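Sweeping up, take 104

02/09/2023

I've been meaning to write up the sweeping work for a while. We started in February with wiping and stacking, and those went well enough that Kerttu Honkanen put sweeping on the list for spring. Spring here is only a day old and we've been at it for most of the winter, so you can see how good we are at planning.

The setup is simple to explain. I sit at the control station with a handle in each hand, and the two arms do what my hands do. Everything gets recorded: joint positions, gripper openings, what the cameras see. Later the recordings go into training and the robot has a go by itself. We call one recording a demo. A demo of sweeping means going from a bit of rubbish on the floor to the same bit of rubbish in the bin, with no long pauses and no resets in the middle.

The hard part is that sweeping is a two-handed job and your hands disagree. One holds the brush, the other has to look after the dustpan. When you do it at home you feel the edge of the pan on the floor and you feel the bristles drag. Through the handles I get none of that. I have the camera views and the sound of the motors. For the first week I pushed the brush down far too hard and the left arm kept stopping on a force limit. Elias Masri had told me to watch how much the bristles bend and go by that. It works, though it's tiring on the eyes.

The floor is tile, so paper slides along easily, and it also slides past the pan easily. Small scraps are fine. A crumpled sheet is worse than you'd think, as it rolls when the brush touches it and then you're chasing it toward the table legs. I lost a lot of demos to the table legs. 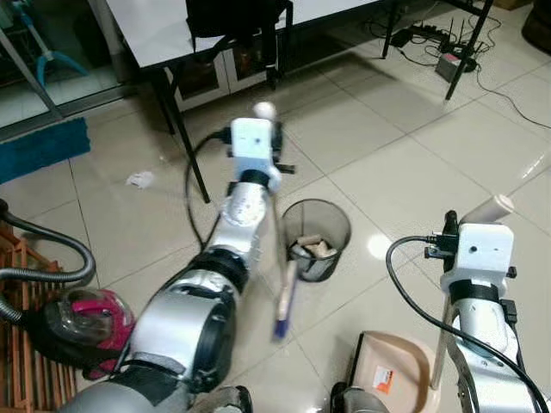 We changed a few things along the way. The first brush we tried had a fat plastic handle that turned in the gripper whenever it met any resistance. The one we use now is thinner and I can hold it at an angle without it working loose, most of the time. We also stopped putting the bin in the same spot for every run. The early recordings all had it in one place, and when Soledad Farías trained on them the robot learned that place very well. Move the bin a hand's width and it tipped the scraps neatly onto the floor beside it.

So now the bin moves between runs, and so does the rubbish. Soledad also asked for demos where something goes slightly wrong and I fix it. A scrap misses the pan, I go back for it, carry on. I used to throw those away and start over, which in hindsight was a waste of a lot of afternoons. She says the clean runs teach it what to do and the messy ones teach it what to do next.

We're up to 104 keepers for sweeping. Each person doing the driving has a style, and it shows. Kerttu takes short quick strokes. I take long slow ones and I tend to lift the brush too high on the way back. Aarne Laitinen did a session of his own and drives the whole thing like he's defusing a bomb. Mixing us all together made the first trained version hesitate a lot, as if it couldn't decide whose turn it was. For the next round we've agreed on one way of doing the stroke and written it on the whiteboard. Aarne is not pleased with it.

A practical note for anyone doing similar work: take breaks before you want them. Two hours at the handles is my limit, and the last six or so demos of a long session are usually the ones that get cut. My shoulders go first. I've raised the chair and moved the screens down a bit and that has helped.

Soledad is starting a new training run on Monday and it should be done later in the week. If it can get through the paper without shoving it under the table I'll be happy. After that Kerttu wants to try it on dry rice – I've asked for a bigger dustpan.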